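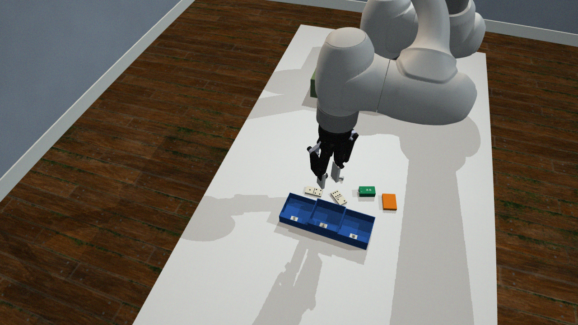
What can a home workshop learn from a robot open day?

Mostly how to set out a bench. The arms at the Lurkport open day in Lititz were slow and fussy, and everything they needed from a work surface turned out to help at home too.

We spent 2 hours there in March, most of it at the sorting demonstration, which ran on a simulator with the picture up on a big screen. These are the tips we brought back.

Put the tray next to the parts
On the screen the dominoes and small blocks sat right behind a blue tray with three compartments. Do the same with screws and fittings. If your hand has to cross the bench for every piece, move the tray.

Label the inside wall
Each compartment had a small white label on its inner wall. Ours at home were on the lids, and lids wander. A paper label under clear tape has held up fine in the garage.

Keep small things in one layer
Dominoes, connectors and a key fob are easy to pick up when they lie flat with a little space between them. Tip out 15 or so pieces at a time and leave the rest in the jar.

Leave room for your fingers
Anything pushed up against a wall or a taller block is hard to grip. The man at the Bhutto stand said to allow a finger's width on two sides. We do this with drill bits now.

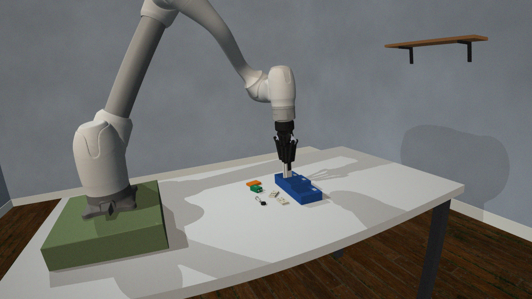 Check your light
An overhead lamp throws your own shadow on the work. Stand where you normally stand, hold out your hand and see where the dark patch falls. A second lamp from the side fixes most of it - a cheap clip-on will do.

Clear up before you stop
The Notow people reset their table after every run. At home, 6 minutes at the end of the evening is enough.

If you go
Admission was free and the hall holds 200. Go before 11 a.m. if you want a seat near the screen. Parking is behind the building, and the coffee is cash only.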